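Robots en casa: cómo está la cosa en febrero

El otro día una compañera de trabajo me preguntó si ya merecía la pena esperar al robot que recoja la cocina o si se compraba de una vez el lavavajillas. Le dije que se comprara el lavavajillas. Llevo desde entonces dándole vueltas a la respuesta y quería dejarla escrita con algo más de detalle.

Empiezo por lo que tengo en casa. El aspirador, un Plaken de segunda mano, cumple. Se atasca con los flecos de la alfombra y hay que vaciarlo cada dos días, pero el suelo está más limpio que cuando dependía de mí. Es una máquina que hace una sola cosa, en un plano, y casi nunca tiene que coger nada. Lo mismo vale para el cortacésped de mis padres. En cuanto la tarea consiste en agarrar objetos y ponerlos en otro sitio, el panorama cambia mucho.

En el almacén donde trabajo, en Vudgate, tenemos desde el año pasado una célula con un brazo que pasa cajas de la cinta al palé. Mueve 2000 cajas por turno sin quejarse, siempre que las cajas sean iguales y lleguen bien orientadas. Cuando entra un pedido mezclado – botes, bolsas, algún paquete abollado – se desvía a la línea manual y lo hacemos nosotros. Salamatu Quartey, la encargada del turno de tarde, apuntó durante una semana las paradas del brazo. Le salieron 16, y casi todas por cartones con la solapa levantada. Una persona baja la solapa con el pulgar sin pensarlo.

Ese gesto del pulgar es lo que falta todavía. Las manos de varios dedos han mejorado y en los vídeos se ven cosas que hace unos años me habrían parecido trucadas: doblar camisetas, meter platos en una bandeja, guardar la compra. Lo que no se ve en los vídeos es cuántas veces se repitió la toma, a qué velocidad va la grabación ni quién está al lado por si hay que parar. Yo ahora miro siempre eso primero. Si en una esquina pone que va acelerado, divido por lo que toque y pienso en mi cocina un miércoles a las nueve de la noche.

Con la fruta me pasa algo parecido. Parece un ejercicio de guardería, coger una naranja y dejarla en un frutero, pero la naranja rueda, el limón se apoya de lado y no se agarra igual por los extremos que por el medio. Si aprietas poco se cae y si aprietas mucho la estropeas. Luego hay que soltarla, que también tiene lo suyo. Y una cocina de verdad tiene además bolsas arrugadas, uvas, un melocotón maduro y un niño que pasa corriendo.

Ohemaa Bonsu, que lleva el mantenimiento en Wornent y sabe de esto bastante más que yo, es menos pesimista. Según ella, el agarre se va a resolver antes de lo que creo y lo difícil vendrá después: que la máquina funcione todos los días, que no haya que llamar a un técnico y que alguien responda cuando rompa algo. Me puso el ejemplo de un motor de muñeca que tuvieron que cambiar y que salió por 3000 euros, con la línea esperando la pieza. En una fábrica eso se presupuesta. En un piso, no sé quién lo paga.

Mi resumen provisional, que seguramente tendré que corregir: para suelos y césped, sí. Para cajas iguales, sí. Para recoger una mesa después de comer, todavía no, al menos sin supervisión y a un precio que yo pueda plantearme. Para doblar ropa lo veo más cerca, porque una camiseta mal doblada no le importa a nadie y un vaso roto sí. Del planchado prefiero no opinar.

Tengo pendiente escribir sobre las cocinas automáticas tipo Abubakari, que me habéis preguntado varios por correo. Quiero probar una antes, y de momento solo he leído el manual.
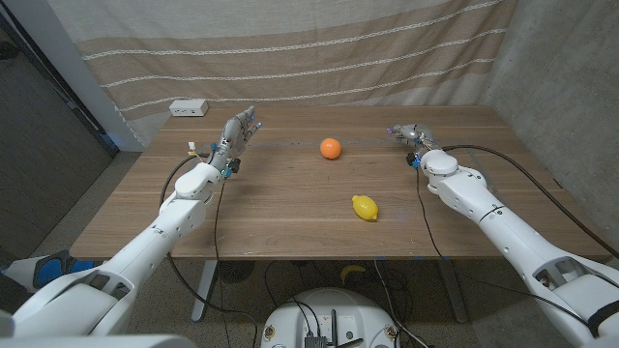 Dos manos robóticas, una naranja y un limón sobre la mesa.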